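We use cookies to remember your table booking and count visits. Accept all | Manage settings

Multside Noodle Counter – your questions

Do I help myself to cutlery?
Yes please. Chopsticks are the light blue ones in the white box, spoons are by the bowls. Take what you need, go and sit down. Plate, small bowl, one pair of chopsticks does most people. 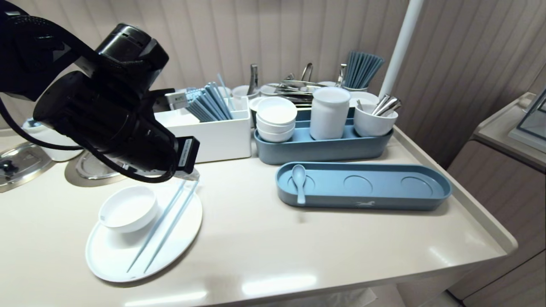 Can I have a fork?
Ask at the till. We keep 5 behind there, mostly for children.

Are the chopsticks washed or thrown away?
Washed. Hot cycle after every sitting, then back in the box thick end up. Please pick them up by that end and dont rummage.

What are the blue trays for?
Long ones, bowls and spoons mostly. Leave them on the counter, they're not for carrying your food – we have had soup on the stairs twice.

Tongs and ladles?
At the back by the wall. Use them for serving then put them back with the others, not in your bowl.

Where do used things go?
Bowl on plate, spoon in bowl, bring it up to the counter. Staff take it from there. Scraps and wrappers in the bin by the door, not in the chopstick box (it happens).

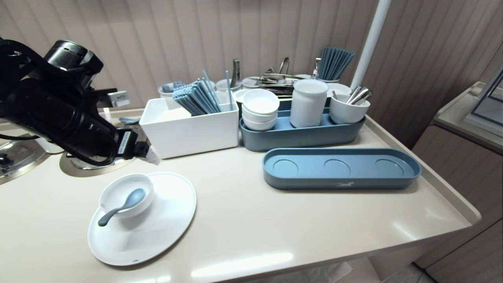 BOOKINGS AND GROUPS

How many can you seat?
21 if everyone budges up. Groups over 5, ring first.

Are you open Mondays?
No. Monday is deliveries and a deep clean.

Do you sell the bowls?
No, sorry. We get asked alot. They come from Jurkitz and they may have some left.

Can I bring my own chopsticks?
Of course. Take them home again though – we can't store them.

Comments (3)

Maja Szczepańska
Could you put the spoons nearer the till? Always a queue at the bowls at lunch.

Hnat Ostapchuk
Good soup. Didn't know about the forks, wish I had!

Multside
Thanks Maja, will try it in March when we shift things round.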